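Section 2.2 Comparing Finger Sets on the Hand-Held Tool

Use this procedure to compare two finger sets on the Fevesell hand-held gripper before either set is released for recording sessions. The Prusik controller must be running and the tool must have completed its warm-up.

Caution: Keep hands clear of the fingers while the controller is armed. Do not use objects that are connected to an electrical outlet.

1. Set the controller to Standby and mount the first finger set. Tighten the screws by hand, then finish with the driver supplied.

2. Open the fingers fully and select Zero on the controller. Wait until the position reading settles.

3. Check that both fingers appear in the camera view and that the space between them is open. If one finger sits higher than the other, return to step 1.

4. Place the test object on a plain, evenly lit tabletop. For the long-object test, use an unplugged power strip and leave its cable attached.

5. Bring the tool over the object with the fingers on either side of it. Hold this position until the controller confirms a stable image.
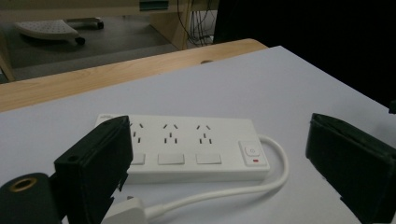 6. Close the fingers at the low force setting, lift the object clear of the table, and set it down again. Record any slip, tilt, or contact with a switch.

7. Complete 14 lifts, then repeat steps 1 through 6 with the second finger set. Do not change the lighting or the object between sets.

Note: A trailing cable can pull a long object out of level. Record this separately – it is not a fault of the finger pads.

8. Save both result files under the name of the station, for example Grosport or Xie, and return the controller to Standby.

Finger pads must be inspected after every 1,000 closures. Replace both pads at the same time, and repeat step 2 after replacement.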